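Stone in the Kitchen: What I Do, What I Quit Doing, and a Few Things I Learned the Hard Way

I have had marble in my kitchen for long enough to have ruined it twice and fixed it twice, and people keep writing to me about theirs, so I'm putting everything in one place. If you have quartz or laminate you can skip most of this (but do read the part about the trivets, and the drawer part at the end, which has nothing to do with stone at all, I just wanted to put it somewhere).

Daily wiping

Warm water, one drop of dish soap, a soft cloth. Wring the cloth until it barely feels damp. Wipe, then go over it again with plain water, then dry with a clean towel. I know the drying sounds fussy! But the water where I live in Skisville is hard as nails, and if I let it air dry I get a cloudy film by Thursday that takes twice as long to get off.

I used to buy a special stone spray. I still have half a bottle under the sink and it smells lovely, but I can't see any difference between the days I use it and the days I don't.

Never, ever, on marble: vinegar, lemon, bathroom cleaner, anything that says it removes limescale. They eat the surface. My neighbor Romana Havlíček cleaned her whole island with vinegar the week she moved in and called me over to ask why it had gone dull. We sat there with our coffee (on coasters) and I had to break it to her.

Etch marks and stains are two different things

Take a minute to work out which you've got, or you'll waste a Saturday. An etch is a dull spot where something sour sat on the polish. Tilt your head and look across the counter toward a window, and you'll see it as a patch with no shine. A stain is a darker spot where something soaked in, usually oil, coffee or wine.

For a light etch on polished stone, I use marble polishing powder with a little water and a felt pad, small circles, lots of patience. Try it first in the corner where the toaster lives. If you can catch a fingernail on the mark, or if it's bigger than a saucer, call a stone person. I paid 156 dollars to have mine done the second time and I'd pay it again tomorrow.

For an oil stain, baking soda and water mixed up like thick pancake batter. Spread it over the spot, tape plastic wrap on top, poke a few little holes, and leave it overnight. In the morning take off the plastic and let the paste dry all the way before you scrape it up with a plastic spatula. It may need three or four goes. The butter stain next to my stove took five and I was ready to put a fruit bowl over it and call it decorating.

Dark marble or light?

I get this one a lot. Light stone shows coffee and turmeric, dark stone shows crumbs, dust, water spots and every fingerprint in the house. A brown with plenty of veining is my favorite compromise, because your eye gets busy with the pattern and skips right over the toast crumbs. Do look at it with a light shining on it before you decide, though. Polished stone bounces light right back at you.

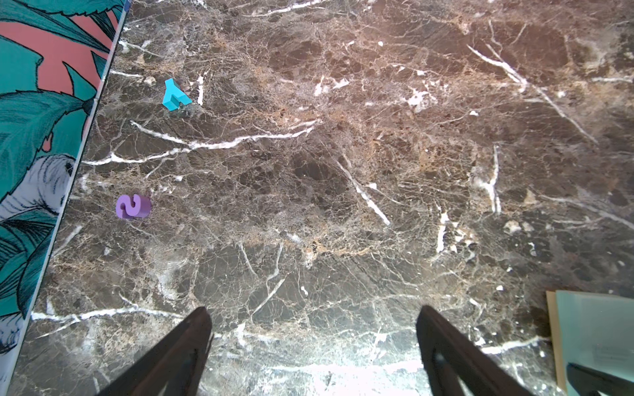 Brown marble, polished, with the pale veins I'm so fond of.

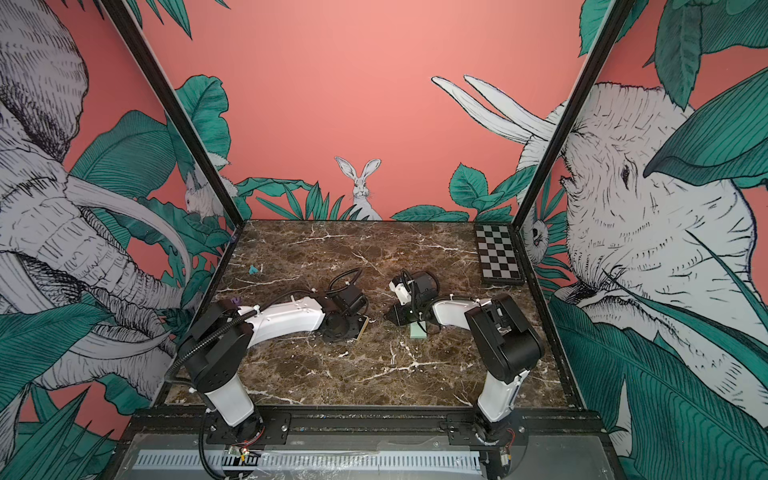
If you're choosing a slab, go to the yard and see the whole piece. A sample the size of a postcard tells you next to nothing about veining. Ambros Ammann at Kopecký, where I got mine, let me lay a sheet of brown paper cut to the shape of my counter right on top of the slab and slide it around until I liked what landed next to the sink. It took me most of an afternoon and he never once looked at his watch. The slab I fell in love with was 1850 dollars before cutting, and I went home, slept on it, and came back for the cheaper one next to it. No regrets!

Ask about the edge too. A sharp square edge chips if you so much as wave a cast iron pan at it. I went with a slightly rounded one and it has taken some awful knocks.

Sealing

Put a few drops of water on the counter and set a timer for ten minutes. If the stone under them has gone darker when you wipe up, it's ready for sealer. Mine wants doing every September or so, the part around the sink sooner. Wipe the sealer on, let it sit for as long as the bottle says, and buff off every bit of the extra. I left mine on through a long phone call once and had sticky streaks for a week (more sealer on a rag, rubbed over the streaks, then buffed right away, got them off).

Sealer slows down stains. It does nothing for etching, so you still have to jump up when someone puts a cut lime down.

Trivets and boards

Hot pots go on trivets, whatever the counter is made of. I keep three hanging on a hook by the oven door, which is the only place I'll remember to grab them. Cork is good, and folded dish towels are fine if they're dry.

Cutting boards slide around on polished stone like they're on ice. Put a damp paper towel underneath, or a scrap of that rubbery shelf liner cut a little smaller than the board. Same trick for mixing bowls. My friend Ludmila Jelínek cuts hers into rounds and keeps them inside the bowls, so they're always right there.

For pastry, skip the board and roll straight on the marble. It stays cool and the butter behaves. Scrape up with a plastic bench scraper; the metal ones are fine on wood, but I've got a scratch to show for mine.

And the drawer

If you have a wooden drawer that sticks, pull it out, turn it over, and rub a plain white candle along the runners. Rub the tracks inside the cabinet too. Slide it in and out a few times and do it again where it still drags. If it only sticks in summer, wait for a dry spell before you reach for the sandpaper, or you'll have a drawer that rattles all winter. I've done every drawer in this kitchen with the stub of one birthday candle, and there's still an inch of it left in the junk drawer.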